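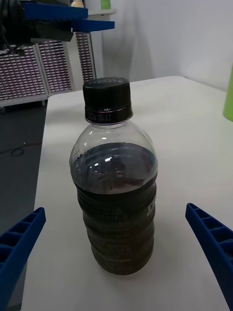 Lorkoddale, February 6, 2020

Section 4. Setting up a course for the new term in Prodby

This section is for department offices at Stetolbridge College. It explains how to make a new course page, how to open it for enrollment, and how to connect it with the grade book. You should have finished Section 3 already, where you receive your office account and choose your department.

Before you begin, please have at hand:

The course code from the printed catalog
The name of the instructor, written the same way as in the staff list
The room, if the room is already given
The office code of your department (in the samples below we use 3566)

4.1 Make the course page

1. Sign in to Prodby with your office account. The personal account of an instructor does not show the menu you need.
2. In the left menu, open Terms and choose the coming term. The term that is running now is marked with a green line.
3. Press Add Course. An empty form opens.
4. Type the course code. If the course was taught before, the title and the number of credits fill in alone. Please compare them with the catalog, because old titles stay in the system for a long time.
5. In the field Office, type your office code, for example 3566.
6. Set the seat limit. The form proposes 30. For a seminar, change it to 20 or to the number your dean has approved.
7. Press Save as Draft.

Note: A draft is seen only by your office and by the Registrar. Students do not see it, and the instructor does not see it also, until you do step 3 in 4.2.

Caution: Do not use the Back button of the browser while the form is open. The form will be emptied and there is no way to bring the text back.
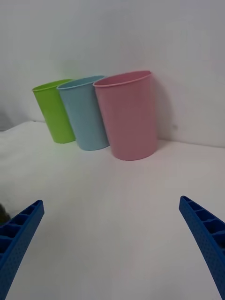 Can two departments share one course?

The department which pays the instructor makes the course page. The other department is then added in the field Cross-listed With, and its students enroll under their own course code. Both codes use the same seat limit.

4.2 Open the course for enrollment

1. Open the draft and go to the tab Rules.
2. Choose who may enroll. The usual choice is All Degree Students. If the course has a prerequisite, type the code of that course, not its title.
3. Change the status from Draft to Ready. The Registrar receives a message and the instructor can now read the page.
4. Wait for the approval. When it comes, the status changes to Open on the first day of enrollment, and you do not need to press anything.

If the Registrar sends the course back, the reason stands in the yellow box at the top of the page. Correct it and set the status to Ready again. Please do not make a second page for the same course. 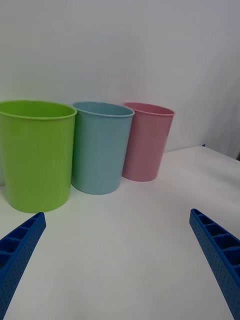 The waiting list is switched off in a new course. To switch it on, stay in the tab Rules and mark Keep Waiting List. The list holds up to 13 students. When a seat becomes free, the first student gets an email and has until the next evening to accept it.

Note: Students from the Stasiv exchange program are not placed on the waiting list by the system. Their coordinator must write to your office, and you add them by hand under Manual Enrollment.

4.3 Connect the grade book

1. Open the tab Grades and press Connect.
2. Choose the grading scale: Letter, or Pass/No Pass. The scale must agree with the catalog.
3. Add the parts of the grade, such as midterm, papers and final examination. The parts together must make 100 percent, otherwise the Save button stays gray.
4. Press Save, then Send to Instructor.

Caution: After the first grade is entered, the scale is locked. Only the Registrar can unlock it, and all grades entered before will be erased.
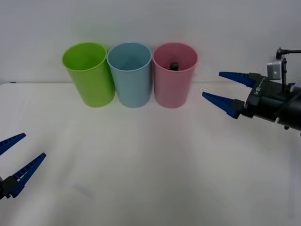 The instructor may change the names of the parts later, but not their percent. If a percent must be changed during the term, the instructor sends the new syllabus to your office, and you repeat steps 3 and 4 above.

4.4 If the course does not appear

Check first that you are looking at the right term. Then check the office code in the form. A course saved under a wrong code goes to the list of another department, and that department must release it before you can edit it. If both are correct, sign out, sign in again, and look under Terms, Drafts.

Continue with Section 5, Rooms and Meeting Times.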